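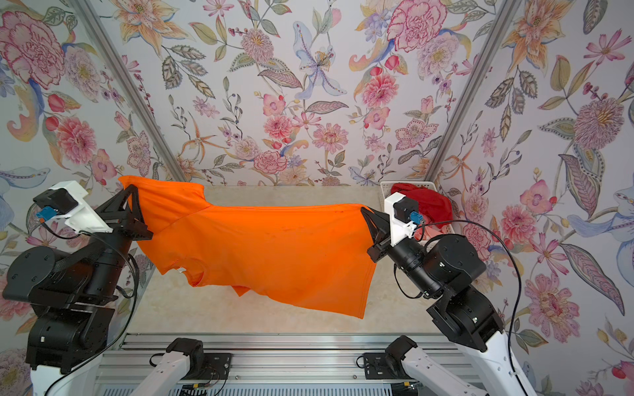
Two-arm folding cell, orange T-shirt held between the left and right grippers.

ROLESUS GARMENT HANDLING
Return-to-service inspection, two-arm folding cell
Filled in by: Melati Sinaga
Second pair of eyes: Jannik Rieger
Copy to: Daichi Hosoda, Ximeng Shen, Siebe Vermeulen
Month: January
Cycle counter at start of inspection: 3,354
Hours on the power supply: 956

Marks used: OK / FIX (may run once fixed and initialed) / STOP (does not run)

Why we are doing the full list again

Most of you have heard some version of the story by now, so let me put the plain one down. In the morning session, at cycle 3,298, the left arm lost its link to the controller in the middle of a stretch. The right arm did not get the message. It went on pulling toward its own side for as long as it took Daichi to reach the stop button, and the left arm, which holds its last position when the link drops, held on just as it was built to. The T-shirt between them gave way at the shoulder. It was a cotton one from the training pile and no great loss, but the right gripper sprang back toward the operator's side when the seam went, and Daichi's hand was closer to it than any of us would like. He was not touched. He did have a cup of tea afterward, on my orders.

Fifty-six cycles were run after that before I was told, which I have already grumbled about in person and won't grumble about again on paper, except to say that a near miss goes in the book the same hour. Please. I would much prefer ten pages of small things to one blank page.

Part 1. Before power

1.1 Main power off and lock fitted
OK. My lock, my key, key in my pocket for the whole of Part 1.

1.2 Base mounts tight on the rail
OK. Jannik went over every screw with the torque driver and I watched him do it. One on the right mount turned a little before it clicked. He thinks it has been that way since the mounts were last moved, and I'm inclined to believe him, but I'd like it looked at again after a week of running. Marked with a paint pen so we can see if it creeps.

1.3 Rail free of tools, loose screws and pins
FIX, fixed. A hex key was lying in one of the grooves. I know whose it is and it has gone home.

1.4 Joints move freely by hand, no grinding
OK on both arms. The left elbow is a touch stiffer than the right. It was the same at the last inspection and the one before that, so I'm calling it the arm's character for now.

1.5 Gripper fingers: cracks, sharp edges, play
OK, left. FIX, right. The right fingers had a burr on one inner edge, small enough that I found it with a cotton ball and couldn't see it at all. A burr there will snag a knit and make a release fail, so it matters more than its size would suggest. Jannik dressed it with fine paper, and the cotton ball now comes away clean.

1.6 Wrist camera housings secure
OK, both.

Part 2. Cables and connectors

This is where the trouble was, so forgive me if I go on a bit.

2.1 Camera cables clear of the joints through full travel
OK. We walked each arm by hand from one end of its reach to the other. Both cables have room to swing. I would still like the loop on the right arm tied a little closer the next time it's apart – there is a point near full stretch where it sits nearer the basket corner than I enjoy.

2.2 Camera connectors seated
OK. Gentle tug on each, neither moved.

2.3 Data link to each arm, connector and strain relief
STOP on the left at first look, now FIX, fixed. The plug at the controller end of the left link was in its socket and looked perfectly happy. With a finger under it and the slightest lift, the link light went out. Jannik did it, then I did it, then we called Ximeng over so that three people had seen it. The latch tab had worn down and the plug was being held in by friction and good luck. There was no strain relief behind it either, only the weight of the cable hanging straight off the plug. We have put on a new cable with a locking plug, and clamped it a hand's width back from the socket. The right link got the same treatment even though there was nothing wrong with it.

2.4 Old cables tagged and kept
OK. Both are in the bag on my desk with the cycle number written on it. Please don't put either of them back in the spares drawer. I say so with love, having found a tagged bad cable in that drawer once already.

2.5 Small wiring under the mounts tucked and free of pinch points
OK. Tidy enough. One tie was cut and replaced because its tail was sharp.

Part 3. Stops and limits

3.1 Emergency stop button cuts motor power to both arms
OK. Tested five times from each side of the bench. Both arms went slack each time. We did this with the arms low and nothing in the grippers, and someone's hand ready under each, as the sheet asks.

3.2 Loss of link on one arm stops the other
STOP, then OK after the change. I want to be very clear on this one, as it is the true fault and the worn plug only uncovered it. With the left link pulled on purpose, the right arm carried on with its move. With the right link pulled, the left arm carried on with its move. So for the whole life of this cell, either arm could have been left pulling against a partner that had stopped listening.

Ximeng traced it to the Eka coordinator, which was waiting for a "fault" message from the lost arm. An arm with no link can't send one. Each arm now expects a regular beat from the other by way of the coordinator, and if that beat is missed for 98 milliseconds, both hold position and ease off the tension. We pulled each link ten times, at rest, in a slow lift and in a full stretch. Both arms stopped every time. I asked for ten more with the shirt in and got the same.

3.3 Tension limit during a two-arm stretch
FIX, fixed. There was a limit in the settings, and it had been switched off. Siebe remembers turning it off while working on heavy towels, where it tripped all day long, and he came and told me so before I had even asked, which I appreciated very much. It is back on for every garment. Towels will need their own setting, agreed and written down, and until they have one we don't run towels.

3.4 Behavior on release after a stop
OK, with a comment. After a stop the grippers stay closed. That is what we want, as a shirt let go on one side under tension can whip. But it does mean the person clearing the cell is dealing with stretched cloth. The order is now: press stop, wait for both arms to ease, look at the cloth and see that it sags, then release the left, then release the right from the handset. Hands stay out until the second gripper is open. I've written it on a card in large letters.

3.5 Stop button within reach of where people really stand
FIX, still open. Daichi was standing on the far side from the button on the morning it happened, because that is the only place you can see the shirt's hem properly while it's being lifted. We had put the button where the drawing said to put it. A second one has been ordered from Geerts. Until it's fitted, no one runs stretches alone: one person watches the cloth and one stands at the button with nothing else to do.

Part 4. The workspace

4.1 Work surface clean and dry
OK.

4.2 Corner posts and walls firm
OK. No movement when leaned on. The wallpaper is well stuck down at the seams, which I check every time now, having once watched a gripper peel a loose corner with great patience.

4.3 Basket position
FIX, fixed. The corner is the right place for it, but nothing kept it there. It now has stops behind it and in front.

4.4 Garments checked for pins, tags and hard parts before loading
OK, with a comment. Side tags are fine and may stay on. Pins, snaps and anything metal come out or the garment doesn't go in. The training pile had one safety pin in it, and that safety pin is now taped to this sheet for people who think I'm fussy.

Part 5. Power and first moves

5.1 Supply voltage under load
OK. The Matitz unit held steady with both arms lifting together. Fan is louder than I remember.

5.2 Homing, both arms, slow speed
OK.

5.3 Slow stretch with a shirt, two people present
OK. We did this at quarter speed, then half. The cloth hung with a bit of sag in the middle, and that sag is what I'd like everyone to get used to looking for. A shirt pulled flat as a drum looks smart on the monitor and is a sign that somebody's limit is wrong.

5.4 Log kept for the test
OK. Saved as run 1,102. Ximeng has the trace from the pulled-link tests in the same folder.

Comments from others

Daichi: I was reaching in to flick a sleeve straight. I'd done it before and I shouldn't have, and I would like that in the record too. The sleeve can be crooked.

Jannik: Can we add the latch tab to the monthly list? You can't see the wear with the plug in. It has to come out and be looked at.

Melati: Added as 2.3a. Thank you.

Siebe: Towel setting will be drafted with Ximeng. I'd also like the settings screen to show in red when the limit is off, so the next person doesn't have to rely on my memory.

Ximeng: Red banner is done. It also refuses to start a stretch while the banner is up.

Open items

Second stop button, fit and test: Jannik
Towel tension setting: Siebe and Ximeng
Right arm camera cable, retie: Jannik, next time the wrist is apart
Recheck marked screw on right mount: Melati, after one week of running
Supply fan, listen again: Melati

Result: may run at half speed with two people present. Full speed after 3.5 is closed and initialed.

M. Sinaga
J. Rieger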